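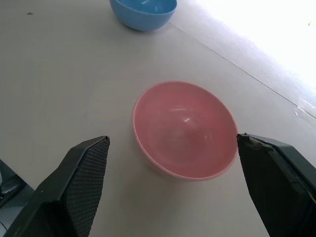
Rochelle Partington

Figure 1. Pink plastic bowl on a pale gray tabletop.

Last updated: 3 January 2026

3.2 Replanting the creek bank

I'll admit I went into the Plovitbridge plots expecting the sedges to do the heavy lifting. We put in 431 seedlings over one long, muddy stretch in September (my knees still remember it!), with the sedges low down by the water and the young alders higher up the slope. Of the 130 alders, 93 were still alive at the last check, and most of the losses were on the Flostudberg side, where the deer come through.

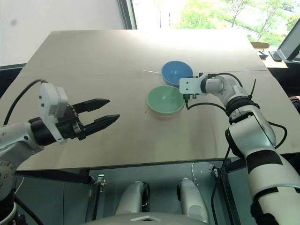

The sedges were patchier than I'd hoped - lovely and thick at the bottom of the bend, thin and sulky anywhere the bank had slumped. I had used the same spacing all the way along, and I wouldn't do that again. On the slumped parts I'd plant much closer together and peg down coir matting first, the way the Osagie plots were done. We also lost a few tree guards to high water, so those plants are left out of the survival count and I come back to them in section 3.3.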